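Starting pose rule (simulated table tasks)

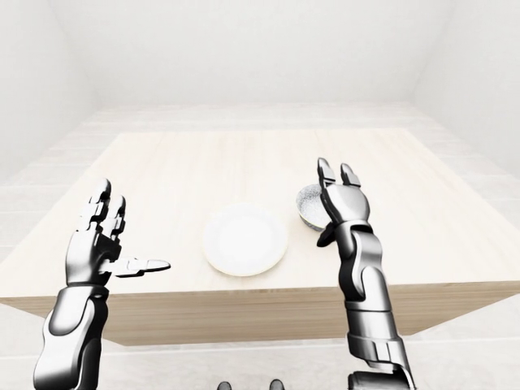 Natnael Kumsa

The starting pose rule is a part of the Poltstead Guide, a set of good practices for two-armed robots in simulated table tasks. It says where the arms and the objects must be before a trial begins. The rule was first written in July by Imre Csonka and Intan Santoso, and it is used mostly with the Zodura simulator.

Content of the rule

Both hands must be raised over the table, with the fingers open enough that the joints can be checked by eye. No finger may touch an object at the start. One hand may stand in front of an object, as with the bowl near the right hand, if a part of the object can still be seen. A plate is normally placed between the two hands.

The room should be plain. Walls without windows or pictures are preferred, and the light should be soft and come from above. The guide permits a pale plate on a pale table, but the team must write this in the trial record.

Trials and records

A task is reported only after 100 trials with the same starting pose. If the pose is changed, the counting begins again. The record must give the version of the simulator and the names of 2 persons who checked the pose.

Criticism

Bleddyn Phillips has written that the rule is too strict for hands of different shape, and that the word "open" is not well defined. In the second edition a drawing with 12 finger angles was added for this purpose. The Fekete group uses its own version, which allows one hand to rest on the table.

See also: Tistov checklist, Object placement

Last changed 11/17/24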